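Quick version for people who just landed here from the search page. We're Clurkell, we look after homes between guests and between tenants. Cleaning, linens, restocking, small fixes. Longer version follows.

Started in November with 2 people, one van and a borrowed steam cleaner. Now 13 of us.

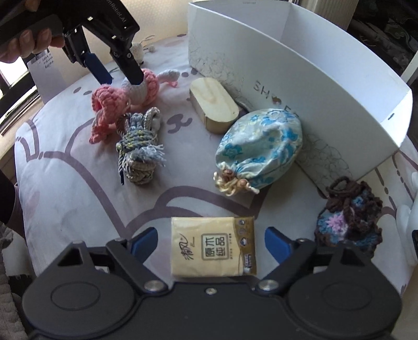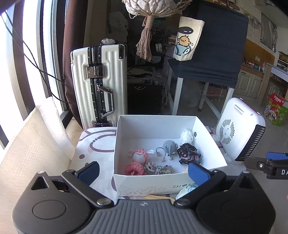
*Tissues in the pale yellow pack, first picture; open white box on the printed seat cushion, second.*

## Who we are

Lina Chamoun started Clurkell after six years of running the front desk at a small guesthouse. Good guesthouse, bad laundry. Sheets came back late or came back gray, and she was the one at the desk when people complained. So she learned to do the sheets herself. Then the rooms. Then a neighbor's rental, then the neighbor's sister's rental.

Georges Nassar came in for the fixing side. Hinges, dripping taps, blinds that won't go up. He used to do maintenance for a block of apartments on Prallier Street and still has most of those keys in his head (not in his pocket, we checked). If you've called after 8 p.m. you've probably talked to Georges.

Everybody else is on the payroll. No day hires. We tried it one summer season and lost two good clients over it, fair enough on their part.

## What we do

- Turnovers for short stays, same day if checkout is before noon
- End of lease cleans
- Linen wash, press and delivery
- Restocking: tissues, soap, dish tabs, coffee, bulbs
- Cushion and seat cover washing, pick-up and return
- Small repairs under an hour

Bigger repairs we pass on to Siriwan, the contractor two doors down from us. We don't take a cut. They're just good and they answer the phone.

We don't do: carpets over stairs, chimneys, anything on a ladder higher than the second floor, pest work. Please don't ask the crew to feed the cat. They'll say yes and then they're late for the next place.

## How it works

You send us the address, number of beds, and how people get in. We come look once, free. Takes half an hour. After that you get a price per visit and it stays the same for the year, unless you add a room, which has happened.

Each home gets a sheet. What goes where, what the owner is fussy about, which window sticks. Crew reads the sheet before they go in. When something's broken or missing you get a text the same day, with the cost if there is one. Restocking is billed at shelf price plus a small handling fee, recepit attached.

Same 2 people go to the same home as far as we can manage it. Holidays are the exception.

## The laundry

Moved into the Kerkari building last fall, ground floor, the side with the loading door. 6 machines, a proper press, and a rack system Lina drew on the back of an envelope and that mostly works. We can handle up to 4,000 pounds of linen a month. Busy months get close.

White cottons go hot, prints go cool and separate. We don't use scent. Asked our clients about it and nearly all of them wanted none, so that was easy.

If you have your own linens we tag them on the inside hem and they come back to you only. If you rent ours, you get plain white, same thread, same size, easy to match when one gets ruined.

## Money stuff

Invoices go out on the first. Pay in fifteen days please. We pay our people every two weeks no matter who has or hasn't paid us, so late invoices really do pinch.

Cancel a visit the day before, no charge. Cancel the same morning and it's half. Breakages on our side, we replace. We carry insurance and will send the certificate if you ask, some building managers want it on file.

## Working here

Hiring for one laundry spot and two turnover spots right now. Driver's license helps, not required. Paid training, paid drive time between homes, shoes allowance. You need to be ok with stairs. Email a few lines on what you've done before, no cover letter needed, and say which days you can't do. Georges reads them on his lunch break and usually answers within the week.

## Get in touch

Phone is fastest in the mornings. Email is fine any time, we get to it by evening. The form on the contact page is being a bit slow at the momment so if you don't hear back in two days, call.

Office hours 7:30 to 4. The loading door is open later than that, just knock loud, the press is noisy.

Page last updated April 23, 2025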